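Robot Manipulation Lab, Handout 4
Grasping small objects under changing light

Instructor: Tae-yang Wang
Reading before class: chapter 3 of the course notes, up to the section on friction

Purpose

Last week each team taught the arm to pick up a block under the normal ceiling lights. This week the objects are smaller and the light changes between trials. By the end of the session your team should have a set of recorded grasps and a short written account of which ones failed and how.

The teams are the same as before: Vurncombe, Zumerine, Furtado and Pondik. If your partner is absent, join another team for the day and put both team names on the log sheet.

Background

A wrist camera sees color as a mix of two things, the color of the object and the color of the light falling on it. A policy trained only under white light often learns to look for one particular shade. Change the lamp and the same object can look like something the policy has never met. Shadows are a second problem. The arm throws its own shadow on the table, and under a strong lamp that shadow can be as dark as a real object.

The shared training set holds 3,476 recorded grasps, nearly all of them made in white light. Your recordings will be added to it. 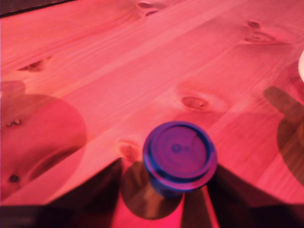
Small round objects also leave little room for error. A block will usually turn to line up with the fingers as they close. A short cylinder tends to roll or squirt out sideways if the fingers meet it off center, so the approach matters more than the grip force.

Procedure

1. Home the arm and check that both fingers close evenly. Report any gap to me before you start.
2. Set the lamp to white and record your first block of grasps by teleoperation. Move the object to a new spot each time.
3. Change the lamp color and repeat. Do not touch the camera exposure between blocks - we want the change in the data.
4. Each team records 80 grasps in total, divided evenly among the lamp colors you were assigned.
5. Mark every trial as held, slipped or missed. Held means the object stays between the fingers for 3 seconds after lifting.

Keep the failed trials. Several people deleted theirs last time and we had to leave those teams out of the comparison.

Move the arm slowly near the table. Blurred images are fine in small numbers, but a whole block of them is hard to train on. If the arm stalls, release the trigger and wait for the status light before trying again.

What to hand in

One page per team, plus the log sheet. Give your success rate for each lamp color, then describe two failures in detail: where the fingers were, where the object was, and what you think went wrong. A guess is acceptable if you say it is a guess. The limit is 400 words, not counting the table.

Upload everything to the course folder by 14th September. Files should start with your team name and the lamp color.

Next time

We will retrain on the combined set and run the new policy on the same objects. Please read the section on color augmentation and bring one question about it. The November project can build on this lab, so if your team is thinking of doing that, talk to me after class.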